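Section 13. Configuring Route Reflection and Prefix Limits

This section explains how to enable BGP route reflection on a Priltomgate edge router running the Cesamell routing package, and how to set prefix limits on client sessions. It applies to units that already have a working management address and a licensed routing package. For first-time setup of the management interface, see Section 2.

Before You Begin

Confirm the following before making any change to a router that carries production traffic.

The router has a loopback interface with a stable address, and that address is reachable from every planned client through the interior routing protocol.

The autonomous system number is known and is the same on the reflector and on all of its clients.

A copy of the running configuration has been saved to a location outside the router.

Console access is available. Changes to BGP sessions can interrupt remote access where the management path itself depends on a learned route.

CAUTION: Applying a new cluster identifier resets every client session in that cluster. Schedule this work during a maintenance window.

13.1 Installing the Console Module

Units shipped without a factory-fitted console module require one before the procedures in this section can be carried out locally. Units with a fitted module may proceed directly to 13.2.

1. Shut down the router from the command line and wait for the status indicator to go dark.

2. Disconnect both power feeds.

3. Remove the blank cover from the console bay and keep its two screws.

4. Slide the module into the bay until the faceplate is flush with the chassis, then refit the screws. Do not overtighten.

5. Reconnect power and allow the router to complete its startup checks.

NOTE: The module is detected only at startup. Inserting it while the router is running does not damage the unit, but the console port will remain inactive until the next restart.

Set the terminal program to the speed printed on the module label. If the login prompt does not appear, press Enter twice. Garbled characters usually indicate a speed mismatch between the terminal program and the module.

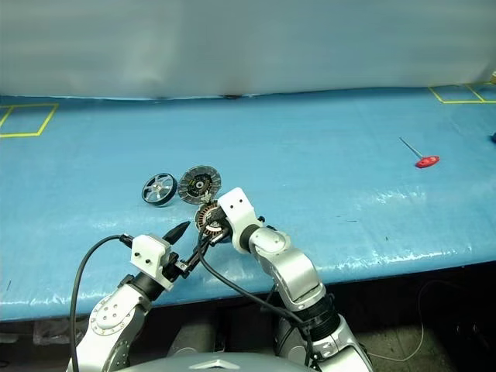

13.2 Assigning the Cluster Identifier

The cluster identifier marks routes that have passed through a reflector and allows a router to discard a route that has returned to the cluster it came from. By default, Cesamell uses the router ID as the cluster identifier. An explicit value should be set wherever the router ID may change.

1. Log in with an account that has the network administrator role.

2. Enter configuration mode:

configure

3. Open the BGP context:

edit protocols bgp

4. Set the identifier:

set cluster-id 10.0.0.13

5. Review the pending change:

show pending

6. Apply it with a confirmation timer of 15 minutes:

commit confirm 15

7. Check that the management session is still responsive, then enter:

confirm

If the change is not confirmed before the timer expires, the router returns to the previous configuration and the affected sessions reset a second time.

NOTE: Two reflectors that serve the same clients may share a cluster identifier or use separate ones. Sharing an identifier lowers memory use, but each reflector then discards routes reflected by the other. A client that loses its session to one reflector may become unreachable from parts of the network. Separate identifiers are recommended for most installations.

13.3 Adding Clients

Clients are placed in a peer group so that shared settings are entered only once. Settings made on an individual neighbor override those of the group.

1. In the BGP context, create the group:

create group RR-CLIENTS

2. Set the group type and the source of the session:

set group RR-CLIENTS type internal
set group RR-CLIENTS update-source loopback0
set group RR-CLIENTS reflector-client enable

3. Add each client by its loopback address:

set neighbor 10.0.0.126 group RR-CLIENTS

4. Enter a description for each neighbor. Descriptions appear in log messages and in the output of all session commands.

5. Commit the change as described in 13.2.

On the client side, the reflector is configured as an ordinary internal neighbor. A client does not need to know that it is a client, and no reflection command should be entered on it unless it also serves a cluster of its own.

CAUTION: Do not enable next-hop rewriting for reflected routes on the group. A reflector that replaces the next hop with its own address draws client traffic toward itself, including traffic that should take a shorter path. Where a next hop is unreachable from the clients, apply next-hop-self on the border router that learned the route.

13.4 Setting Prefix Limits

A prefix limit protects the router from a neighbor that announces far more routes than expected, whether through a faulty filter or a configuration error. Cesamell counts received prefixes before import policy is applied, unless the count-accepted option is set.

The limit has three parts:

Maximum — the highest number of prefixes the router will receive from the neighbor.

Warning level — the percentage of the maximum at which a log message is generated.

Action — what the router does when the maximum is exceeded. The available actions are log, hold, and restart.

1. Record the number of prefixes currently received from the neighbor:

show bgp neighbor 10.0.0.126 counters

2. Select a maximum that leaves room for ordinary growth. Limits for IPv4 and IPv6 are counted and enforced separately.

3. Enter the limit for each address family in use. For a small site with few routes, the following entry is typical:

set neighbor 10.0.0.126 family ipv4 prefix-limit 126 warning 80 action log

4. Monitor the session through at least one normal working period.

5. If no unexpected warnings are logged, change the action to restart and set the delay in minutes:

set neighbor 10.0.0.126 family ipv4 prefix-limit 126 warning 80 action restart 15

With the hold action, the session stays down until an administrator clears it. This setting is suited to external neighbors. On internal sessions it can isolate a site whose only management path runs through the affected router.

NOTE: Lowering a limit below the number of prefixes already received triggers the action as soon as the change is committed.

13.5 Verifying Operation

Enter the following command on the reflector:

show bgp summary

Each client should be listed in the Established state, with a nonzero count of received prefixes for every address family in use. A client that remains in the Active state is usually unreachable at its loopback address, or is sourcing its session from a different interface.

Next, choose a route known to originate behind one client and display it from another:

show route 192.0.2.0/24 detail

The output should include the originator ID of the first client and a cluster list containing the identifier set in 13.2. If the route is missing, check the following:

The route is marked as best on the reflector. Only best routes are reflected unless the additional-paths option is enabled.

The next hop resolves on the receiving client.

No export policy on the group removes the route.

The cluster identifier of the receiving router does not already appear in the cluster list.

13.6 Log Messages

BGP-PFX-WARN — The neighbor has reached the warning level. The session is not affected. Compare the current count with the value recorded in 13.4.

BGP-PFX-MAX — The neighbor has exceeded the maximum. The configured action has been taken.

BGP-CLUSTER-LOOP — A route was discarded after the local cluster identifier was found in its cluster list. Occasional messages of this type are normal where reflectors share an identifier.

BGP-RR-MISMATCH — A neighbor is configured as a client but belongs to a different autonomous system. Remove the neighbor from the group or correct the remote number.

Messages are stored locally and are overwritten when the log is full. To keep them longer, forward them to a remote collector as described in Section 15. Installations managed through the Moreo console receive the same messages under the Routing tab, where they can be filtered by neighbor description.

13.7 Restoring the Previous Configuration

1. From the console port, enter:

show history

2. Identify the entry that precedes the change.

3. Load that entry, replacing the number shown with the correct one:

rollback 2

4. Review the differences with show pending, then commit.

Sessions whose settings differ between the two configurations will reset. Sessions that are the same in both remain up. Allow the routing table to settle before running the checks in 13.5.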